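Covine 52 Drying Rack: Review After Three Months

Posted Aug 1, 2022
Reviewed by Wenceslao Chávez

The Covine 52 is a freestanding folding rack for indoor drying, sold flat in one box with a bag of spare clips. I bought one in May at the normal price and have used it for all of our household laundry. The manufacturer had no part in this review. The number in the name is the folded height in inches, and by my tape it is correct. 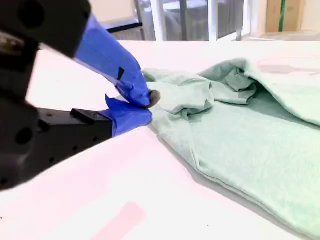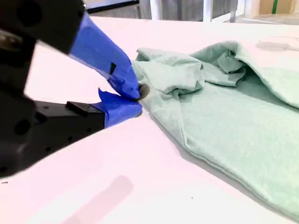
Indoor racks are judged mostly on capacity, and capacity is the figure makers stretch the furthest. Covine claims up to 1706 cm of hanging length. That total includes the two outer rails, where anything longer than a hand towel touches the legs. A piece of light fabric such as the mint-green cloth on the white tabletop can go on those rails without trouble, folded over once. A bath sheet can't. Leave the outer rails out and the rack takes one full load from our washer, with the socks doubled up.

Assembly

There are four leg sections, two hinged wings and a center frame. The legs push into molded sockets and lock with a spring button. Three of the buttons seated on the first try. The fourth needed a tap with a rubber mallet because the hole had a burr on its inner edge, which I later took off with a round file. The instructions are a single sheet of drawings, and step 5 shows the wing brace on the wrong side. If you follow the drawing the wing won't lie flat. Turn the brace over and it does.

Stability

With both wings up and evenly loaded, the rack stands firm on tile and on low carpet. With one wing loaded and the other bare, it leans. I hung 1000 g weights one at a time from the outermost rail of a single wing until the opposite feet came off the floor, and that happened at the sixth weight. Wet jeans will get you there quickly. Load the rails nearest the center first and work outward on alternate sides.

The older Ballus rack I used before this one has a wider base and did not tip in the same test. It is also much heavier and will not fit behind a door.

Drying time

Rail spacing matters more than total length. On the Covine the gap is wide enough for T-shirts to hang without touching, and in our laundry room, with the window open a hand's width, cotton shirts were dry by the next morning. Towels took until the afternoon. The Ballus has more rails set closer together, and the inner ones were always the last to dry. I now leave every second rail bare for heavy items on either rack.

Finish and wear

The rails are steel with a white powder coat. After three months there is one chip, near a hinge, where the wing stop rubs against the tube. No rust has reached the laundry so far. I have dabbed the chip with clear nail polish and will check it again in the winter. The end caps are soft plastic and two have worked loose. They push back on by hand but do not stay.

The spare clips are poor. They grip well enough when new, then the spring slides out of its groove. I replaced them with plain wooden pegs.

Parts and service

I asked for two end caps through the contact form and quoted part 3438, which is printed on the instruction sheet. Gunārs Laur from the parts desk answered in two days and mailed four caps at no charge. The replacements are the same soft plastic, so I put a turn of thin tape on the tube end before fitting them. They have held for three weeks.

Who should buy it

It suits a small household that dries one load at a time and needs to put the rack away afterward. Anyone who dries bedding should look for something taller, as a double sheet has to be folded in four to clear the floor.

Rating: 7 out of 10. I took off one point for the end caps, one for the one-sided tipping and one for the drawing at step 5.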